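Teaching a Two-Finger Arm to Clear a Dish Rack by Teleoperation
Student Project Report, Robotics Laboratory Course
Submitted 2023-01-21
Project members: Alžběta Jelínek, Fuseini Ankrah, Costel Onu
Supervisor: Zodwa Potgieter

Summary

This report describes the collection of demonstrations for a plate-handling task and the first policy trained on them. The operator controls the arm remotely through a hand-held leader device, and the motion of the arm is recorded together with video from a camera at the wrist. The task is to take a plate from a dish rack and lay it flat on the table. We recorded 194 demonstrations, of which 117 were kept for training. The work continues the Prurum project, begun in July by an earlier student group under the same supervisor.

1. Background

The earlier group taught the arm by hand. The operator held the arm near the wrist, pushed it through the motion, and the joint positions were stored for playback. The method was quick to learn and gave good results on block stacking. It was less suited to plates. The operator's hands often entered the view of the wrist camera, and the pushing force disturbed the grip at the moment of lifting.

For this reason the present group moved to remote control. The leader device was built from the Eltotach design used in the department, with new handle parts printed by Costel Onu. Recording and playback run on Etwood, the logging software written for the laboratory by Ekkachai Jitpraphai. We made one change to Etwood: the opening of the gripper is now stored at the same rate as the joint positions. In the older version it was stored only when a command was sent, and the closing motion could not be rebuilt well from the log.

2. Procedure

Each demonstration followed the same order. The operator started from a fixed home position with the gripper closed, moved toward the rack, opened the fingers over the rim of the nearest plate, closed them, lifted the plate clear and set it down on the table. The recording ended when the arm had returned home. A second student watched the arm with a hand on the stop button and marked the recording as kept or rejected directly afterward.

Two operators gave all demonstrations, Alžběta Jelínek and Fuseini Ankrah. Each practiced for one full session before any data was kept. Practice recordings were deleted and are not part of the totals in this report.

The rules for rejecting a recording were agreed on in advance:
- the plate touched another plate hard enough to move it
- the operator paused for a long time before closing the fingers
- the plate was dropped or set down on its edge
- the wrist video had missing sections

Long pauses were the most common reason. The supervisor advised us to be strict on this point, as a policy trained on hesitant motion tends to stop near the object and stay there.

3. Observations during recording

The rack is made of clear plastic, and its rails are hard to make out in the wrist view. Both operators relied mainly on the colored rims of the plates to judge distance. Strong reflections on the tabletop and on the plate faces made this harder under the ceiling lights. 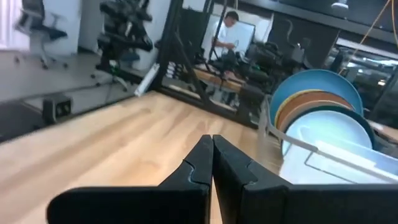

Depth was the main difficulty for the operators. When the fingers were too high, they closed on air. When they were too low, they pressed on the rack and shifted it. Jelínek approached from above in nearly every recording, while Ankrah preferred a slanted approach from the side. Both ways are present in the training set, and we did not separate them.

4. Results

The trained policy reached the rack reliably and usually chose the nearest plate. Grasping was less steady. The most frequent error was an approach that began from above and changed to a slanted one partway, after which the fingers met the rim at a poor angle. We believe that the mixed approaches described in section 3 are the cause, but we have not tested this.

5. Further work

The next group should agree on a single approach before recording and train again with the same settings - a direct comparison with our data would then be possible. A softer finger pad from the Gallagher set is also available in the laboratory and has not been tried on plates. All kept recordings, the rejection notes and the changed version of Etwood are stored in the Prurum project folder. Access can be requested from the supervisor.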